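4.2 Collecting the simulated demonstrations

It is common to report the size of a demonstration set as though size settled the matter. We held 2,000 simulated demonstrations at the end of collection and are doubtful that the number says much. The Tidon tabletop environment makes it cheap to produce another episode. It does not make it cheap to produce a different one, and a good part of our set repeats itself in ways that a learner can exploit.

Each episode begins with household objects placed on a perforated tabletop, and an operator then drives the arm through a single pick-and-place instruction. Layouts were drawn by the sampler that ships with Tidon, with the object list left at its default. Four operators shared the work. Two had driven a real arm before and two had not, and we did not balance the instructions between them, a mistake we return to in Section 6.
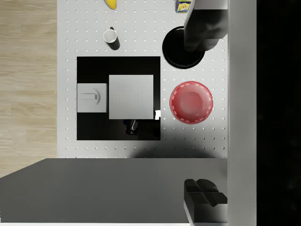
The sampler is described in its own documentation as uniform over the table. We have no quarrel with the positions, but uniform positions do not give uniform difficulty. Many of the sampled layouts left the target with free space on every side, so that a sloppy approach was rewarded as fully as a careful one. Egger proposed rejecting layouts in which the nearest neighbor was further away than the width of the open gripper. We tried this on one batch of 800 episodes. Operators took longer, failed more often and complained, and we take all of that as weak evidence that the batch was worth having.

Labels are a second weak point. An episode was marked a success if the object came to rest inside the goal region, as checked by the simulator. Srivastava and Rafferty watched a subset again without seeing the mark and disagreed with it in 19 cases. Most were objects dropped from a height that happened to land well. The simulator is indifferent to this – a person in a kitchen would not be. We kept the original marks so that our results could be compared with the Grutness baseline, and we do not claim that they measure skill.
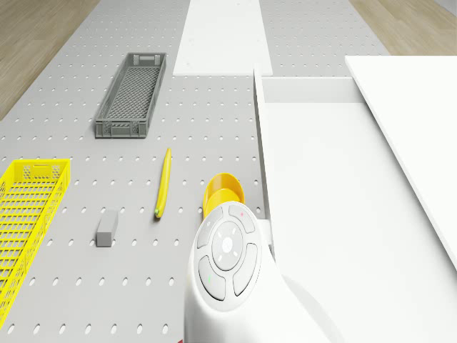
Figure 3. Tabletop with a banana, a yellow cup on its side and two slotted crates, with the white gripper housing in the foreground.

We are also wary of the rendered views themselves. Shadows and surfaces in simulation are cleaner than anything our laboratory cameras return, and a policy trained only on such views may lean on edges that do not exist elsewhere. Earlier work at Skambridge treats random changes to texture and lighting as a cure. In our hands they helped with color and did little for contact, where most failures occurred. Slips and glancing touches depend on friction values that one of us (Agbayani) set by hand in December and that were never checked against a physical object. Until they are, the success rates in Table 2 should be read as rates within Tidon and no further.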